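J'ai failli ne pas y aller. Il pleuvait, le train avait du retard et l'invitation de Trodon traînait dans ma boîte depuis novembre (merci Encarnación Moya de m'avoir relancée trois fois, tu avais raison, comme d'habitude). Bref, le 5 mars 2023, me voilà devant leur porte avec mon parapluie retourné et une petite file de curieux. Café tiède, badge autocollant, on range les manteaux et on monte.

Pour ceux qui débarquent sur ce blog : Trodon, c'est une petite boîte qui apprend à des robots à s'occuper du linge. Oui, du linge ! Leur projet s'appelle Reteneo et ils ouvrent leurs locaux de temps en temps pour montrer où ils en sont. Il y avait 68 inscrits et, d'après l'accueil, quelque 200 demandes, donc je me suis sentie un peu privilégiée quand même.
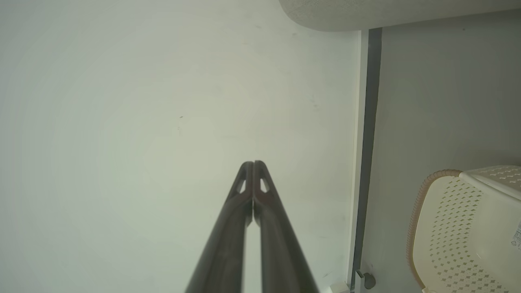
Ce que je voulais comprendre, moi, c'était la partie « toucher ». Mon aspirateur robot passe sa vie à se cogner dans les plinthes et il s'en sort très bien comme ça, mais attraper un tissu, c'est une autre histoire. Marek Koubek, qui menait la visite, a commencé par là, en nous parlant des pinces : deux doigts sombres, lisses, un peu brillants, avec une petite découpe triangulaire près du bout. Je m'attendais à une espèce de main avec des phalanges partout, et je lui ai demandé si deux doigts suffisaient pour une chemise. Il a rigolé et m'a demandé combien j'en utilisais pour sortir une chaussette de la machine. J'ai réfléchi. Deux, souvent. Touchée.

Ensuite on est passés à la discussion sur l'apprentissage, et là j'ai rempli quatre pages de carnet (illisibles, évidemment). En gros, une personne guide les bras, la machine garde la trace des mouvements, et on recommence encore et encore avec le tissu posé autrement. Marek insistait beaucoup sur le « autrement ». Un gobelet reste un gobelet, alors qu'un pull jeté deux fois de suite ne retombe jamais pareil. Un monsieur derrière moi, sûrement du métier, a voulu savoir pourquoi ils n'avaient pas pris le logiciel de Kadlec, et ça a dérivé sur des histoires de licence pendant un bon moment. J'ai décroché et j'ai regardé les câbles. Il y en a partout, de toutes les couleurs, et je ne sais pas pourquoi mais ça m'a rassurée, ça ressemble à l'arrière de ma télé.

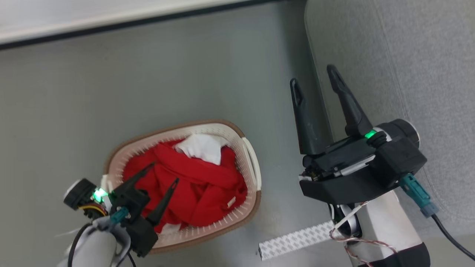 Est-ce qu'on pourra en acheter un bientôt pour la maison ?

Pas pour l'instant, et Marek n'a voulu donner ni prix ni date. Ils visent d'abord les laveries et les petits hôtels.

La dame à côté de moi était très déçue, elle avait déjà choisi l'emplacement dans sa buanderie ! Moi je suis partagée. Plier les draps-housses, je le laisse volontiers à qui veut, humain ou machine. Mais étendre le linge dehors en été, j'aime bien, c'est mon quart d'heure à moi avec un podcast.

On a fini au rez-de-chaussée autour d'un gâteau au citron (très bon, j'ai demandé la recette, on m'a dit que ça venait de la boulangerie). J'y ai croisé deux étudiantes qui montent un club de robotique, Resutley, et qui cherchent du matériel d'occasion : si vous avez de vieux moteurs qui dorment dans un placard, écrivez-moi, je transmettrai.

La prochaine visite n'est pas encore fixée. Je mettrai le lien ici dès qu'Encarnación me l'envoie, et pensez à vous inscrire vite. Prévoyez aussi un pull, il ne fait pas chaud dans l'escalier.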